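Search this blog
Search
Enter keyword...

Notes on tire wear in Trovaldale

I have now finished the endurance ladder in Trovaldale, which took most of July, and I want to write down what I learned about the tire model before the next patch changes it. The in-game help has two short pages on the subject. One of them is wrong, or at least it describes how things worked at launch.

Some background for people who have not played it. Trovaldale is a rally and circuit hybrid set in one valley. The same roads are used for short sprints and for the long events, and the long events are where the interesting simulation is. A sprint is over before the tires reach working temperature. In an endurance event you go through the full cycle: cold, good, very good, overheated, worn.

The game tracks three values for each tire: surface temperature, core temperature and tread. Only tread is shown on the default display. The other two can be turned on under Driver Aids, in the telemetry submenu, and I would suggest doing that before reading further. The core value is the one that matters. Surface temperature moves up and down in every corner and tells you very little by itself.
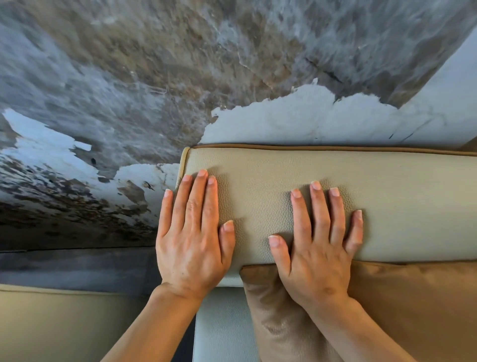

Core temperature rises slowly and falls even more slowly. On the medium compound the best grip is at a core reading of 100 on the game's own scale, which has no unit. Below that the car pushes wide on entry. Above it the front end stays fine for a while and the rear starts to go, which is the reverse of what I expected. I assumed for a long time that my rear springs were too stiff. I softened them twice, lost time both times, and then put them back.

What heats the core is sliding, mostly. Braking adds some. Straight-line speed adds almost none, and on the long downhill section past the reservoir the core will drop even when you are flat out in top gear. You can use this. If the rears are too hot at the top of the hill, take the first two bends a gear higher than feels right and let the descent do the cooling. I lose a few tenths at the top and get them back by the bridge.

Pressure is the other half. The default setup puts all four corners at the same pressure, and this is a poor choice for anything with rear drive. I run the rears 17 clicks down from maximum and leave the fronts at default. Lower pressure spreads the load and delays overheating, but the tread goes faster on the inside edge. The tread display shows an average across the tire, so you will not see the inside edge going until the car steps out under power. The replay camera does show it, if you pause and zoom in on the wheel. The texture has several wear states and they appear to match the model.

I tested this with the Prutaten, the small rear-drive coupe you can buy early on for 2699 credits. It is slow, but it is light and predictable, and it has no stability electronics to confuse the results. I ran the same stint repeatedly with fixed weather and fuel burn turned off. I then repeated the last few runs with the Chamoun, which is heavier and has all-wheel drive. The pattern was the same with smaller differences. The Chamoun mainly punishes its front outside tire, and lower rear pressure does nothing useful for it.

One warning about fixed weather. The setting fixes rain and cloud but not air temperature, which still follows the clock. A stint started at noon and one started at 6 p.m. are not comparable. I threw out an evening's worth of runs when I noticed this. Set the time scale to zero as well – it is on a different page, under Session.

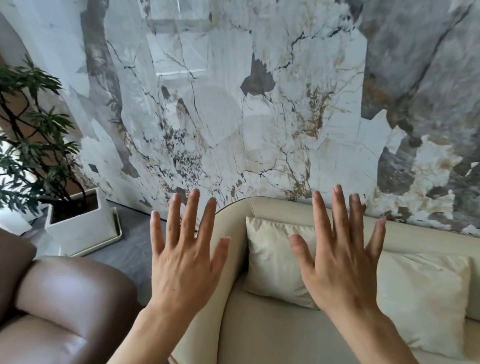 Pit strategy follows from all of this. The computer drivers change tires at a fixed tread value regardless of conditions. If you keep the core in range you can run longer than they do by a good margin, and skip one stop in the longer events. The exception is the Zorodley stage, the one with the gravel crossing. Gravel removes tread at a flat rate that ignores compound and pressure, and I have found no way around it. Take hards, accept the slow first laps, and stay off the throttle while crossing.

I also looked at whether engine speed has any direct effect. There is a claim on the forum that keeping the car above 2000 rpm at the start line prewarms the driven tires. I could not reproduce it. Core temperature at the first corner was identical with the engine idling and with it held on the limiter, so long as the wheels were not turning. Spinning them does add heat, but it also costs tread, and the false start detection is strict.

A few things I have not worked out. Curbs seem to cool the surface value, and that may just be the tire leaving the ground for a moment. The soft compound sometimes loses grip for one full lap and then recovers, with nothing in the telemetry to explain it. I suspect a hidden graining value. If so, it clears faster when you drive smoothly, but I have too few runs to be sure. Damage may also be involved – I had a light front knock in two of the runs where it happened, and the game does not report alignment changes unless they are large.

The patch notes for the next version mention "revised tire behavior at high load" and nothing more. My saved setups will probably need redoing. I will repeat the Prutaten runs first, using the same stint and the noon start, and post the new numbers next to the old ones.

Related posts
Brake bias in Trovaldale: where the slider stops helping
Gear ratios for the Chamoun
Wheel or controller for long events
The Zorodley stage, corner by corner
Reading the telemetry submenu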